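# Room Turnover and the New Grippers: Questions People Keep Asking

Updated in October, after the break room whiteboard ran out of space.

### Are the robots taking our jobs?

Not this year. Cuvum wants a machine that can clear the trash out of a guest room, and before the machine can do that, somebody has to show it how. That somebody is you, with a gripper in each hand, picking up snack wrappers at a third of your normal speed.

### So I'm training my replacement?

The official wording from Trerinix, who supply the system, is "future teammate." The teammate is meant to take over trash and tissues. Beds, bathrooms and anything found under a bed stay with us - make of that what you will.

### Which rooms count as gripper rooms?

Any room with 5 or more loose items of trash. Tidy guests are no use to the project. Pick up wrappers with the grippers, one to each hand if you like, and leave phones and other guest property where they are.

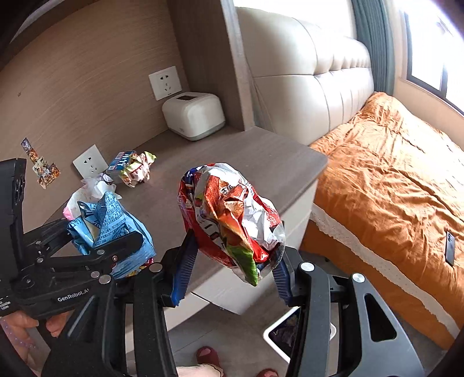
Poul Laxdal wrote in to ask why he should spend a morning chasing chip bags with tongs when he has had perfectly good fingers since birth. Fair question, Poul. The fingers are still the better tool. The system can't learn from them, though, so for gripper rooms they have to stay wrapped around the handles.

### Does it count against my room quota?

No. A gripper room is worth two regular rooms on your sheet. This took 11 emails to settle, and we would like it noted that the first offer was one.

### What if I drop something?

Pick it up again, with the gripper. Trerinix says drops are useful. Enjoy that, it's the only part of the job where they are.

### How long does this go on?

Until we reach 489 finished rooms across the Politis and Brasodis buildings. After that there's a trial with an actual robot on one floor, and a person assigned to walk behind it.

### Is that person paid more?

Under discussion.

### My wrists hurt. Who do I tell?

Your shift lead, the same day. Nobody does more than two gripper rooms in a row, and you can swap out without giving a reason.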